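Papers > Textile Care and Furnishing > Section 4

4. Washing and shrinkage of removable covers

The covers in this study were sewn at Lonik, a small workshop that makes replacement covers for sofas and armchairs. We tested 15 covers in cotton and in a cotton and linen blend. Before cutting, one half of the fabric was washed and dried in the same way the customer would do it at home. The other half was cut directly from the roll, as many workshops still do when the order is urgent.

Each cover was washed 4 times and measured flat after every wash, at the seat, the back and the skirt. The difference between the two groups was clear already after the first wash. The covers from unwashed fabric became shorter mainly in the length direction, and the skirt no longer reached the floor. The covers from prewashed fabric changed little, and the small change was spread over the whole piece. Rana and Mikkelsen came to a similar result for curtains — there, however, the weight of the hanging cloth pulled part of the length back.
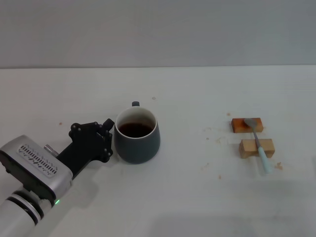
Figure 3. Dark gray mug with a white inner rim, on a white tabletop.

The color of the covers was a second concern for the owners. Many of them ask for white or natural cloth and later regret the choice, especially in homes where people eat and drink on the sofa. Pale surfaces show small dirt very quickly; on the white tabletop in Figure 3 even a few crumbs and small brown specks can be seen beside the mug. For this reason we asked the owners to write down each wash and why it was done. Owners of white covers washed them more often than owners of dark ones, and so the shrinkage of a white cover has more practical weight, even when the fabric is the same.

The zippers and the piping were checked separately. The piping cord from Drosico was not prewashed, and in 3 covers it pulled the seam into small waves. Siddiqui suggests to soak the cord in hot water for one night before it is covered. We did not test this method, but it is cheap and we see no reason against it. The fit on the cushion corners is treated in Section 5.

Textile Care and Furnishing | Contact the editors | Back to top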